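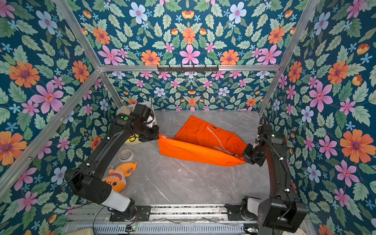
What is a repeat?

A repeat is the smallest piece of a pattern that can be copied over and over to cover a surface with no gaps. It is also called the unit or the tile. When a printer asks for the repeat size, they want the height and width of that one piece.

Surface Pattern 102, handout for week 9
Instructor: Shinji Murakami

Read this before the studio session and bring it with you. The terms are used in the critique sheets from now on.

1. Why the repeat comes first

Students often draw a flower they like and then try to fit it into a repeat afterward. This works for small, scattered designs. It usually fails for large ones. The size of the repeat is set by the machine, the roll width or the screen, and the drawing has to fit inside it. Find out the size before you start. For the December project, the Brustine screen is the only one available, and its print height is 400 mm. Your repeat must divide evenly into that. A height of 400, 200 or 100 will work. A height of 180 will not, and two people lost a week to that last year.

Width is more forgiving. You may choose any width up to the full width of the cloth, as long as the left and right edges meet.

2. The four layouts you need to know

Block repeat (also called straight or full drop). The unit is placed directly beside and directly above itself. It is the easiest to set up and the easiest to spot. Strong motifs will form columns and rows across the wall, so use it when you want that.

Half drop. Each column is moved down by half the height of the unit. The eye travels on a diagonal and has more trouble finding the edges. Most large florals sold by the roll use it. Remember that the left edge of your drawing must now meet the right edge at the halfway point, so the joins have to be checked again.

Brick. Each row is moved sideways by half the width. This is the half drop turned on its side. It is more common in cloth than in wallpaper, as hanging a brick layout on a wall can be awkward.

Mirror. The unit is flipped across a line, left to right, top to bottom, or both. The joins take care of themselves, since every edge meets its own reflection. The price is a visible center line, which some viewers will read as a face or a vase. Squint at a printout from across the room before you commit.

Rotating a motif by 180 degrees is a separate matter. It changes the direction of the motif inside the unit and has no effect on how the unit is laid out. Please keep these two apart in your written work.

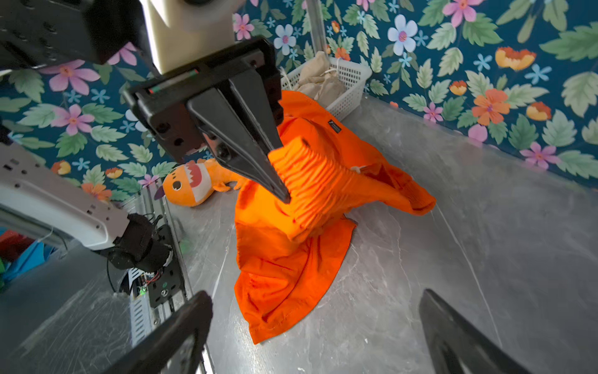
3. Direction

A one-way pattern has a clear top. Trees, animals and flowers on upright stems are usually one-way. A two-way pattern looks the same when turned upside down. A tossed pattern has motifs pointing everywhere, so it has no top at all.

Direction matters to whoever has to cut the material. With a one-way print, every pattern piece of a shirt must be laid facing the same way, and more cloth is wasted. With a tossed print the pieces can be turned to fit. If your design is for clothing, write the direction on the sheet, in the top right corner, under the repeat size.

For wallpaper, direction matters less to the cutting and more to the room. A one-way design with long stems makes a wall look taller. A design with a strong sideways movement can make a narrow room feel wider, though we saw in the Skudum exercise that this depends a good deal on the scale.

4. Ground, main motif, filler

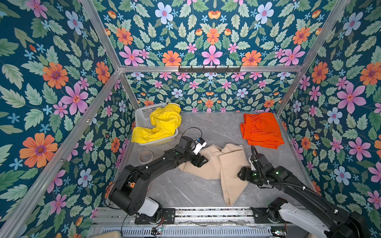 Most floral papers are built in three levels. The ground is the color everything sits on. The main motifs are the large shapes that are seen first. The fillers are small shapes that close the gaps and stop the ground from showing through as stripes or holes. In the paper on these walls the ground is a deep teal, the large pink, orange and pale blue blossoms are the main motifs, and the small sky-blue star-shaped flowers are the fillers. The pale green leaves sit between the two levels. A dark ground like this one lets pale fillers do a lot of work at a small size. On a cream ground the same pale blue would nearly vanish and you would need a darker filler, or more of it.

Check the three levels separately. Put each on its own layer and print the layers one at a time. If the filler layer alone shows a stripe, the finished design will show it too, usually only after it has been printed at full size.

5. Testing the joins

Do this by hand at least once, even if you plan to work on screen.

Draw in the middle of the sheet and keep away from the edges. Cut the sheet in half from top to bottom, swap the halves, and tape them on the back. The old outer edges are now joined in the middle. Draw across the join. Then cut from left to right, swap top and bottom, tape, and draw across that join as well. You now have a block repeat.

For a half drop, the first steps are the same, but the right-hand column goes down by half the height when you lay out the copies. Use tracing paper to see what meets what. The Yokoyama sheet in your folder has this worked out with a plain leaf shape.

Common faults:
Tape on the front, which shows up in the scan.
A motif that stops just short of the edge all the way around, leaving a pale grid.
One motif much darker than the rest. It will be counted by every person who sits in the room.

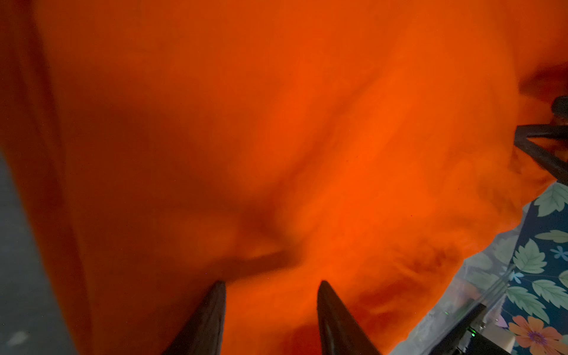

6. Scale

Print a piece at full size and pin it up. A screen hides scale completely. A flower that looks bold on a laptop may be the size of a coin on the wall, and the reverse happens just as often. For cloth, pin the print to a dress form or hold it against yourself. Folds and seams break up large motifs, and a repeat that looks stiff when flat may be fine once it is worn.

For next time

Bring one design in block repeat and the same design in half drop, both at full size, on paper. Label each with repeat height, repeat width and direction. Read the first section of the Floltness booklet, on color separations, up to the part about overprinting.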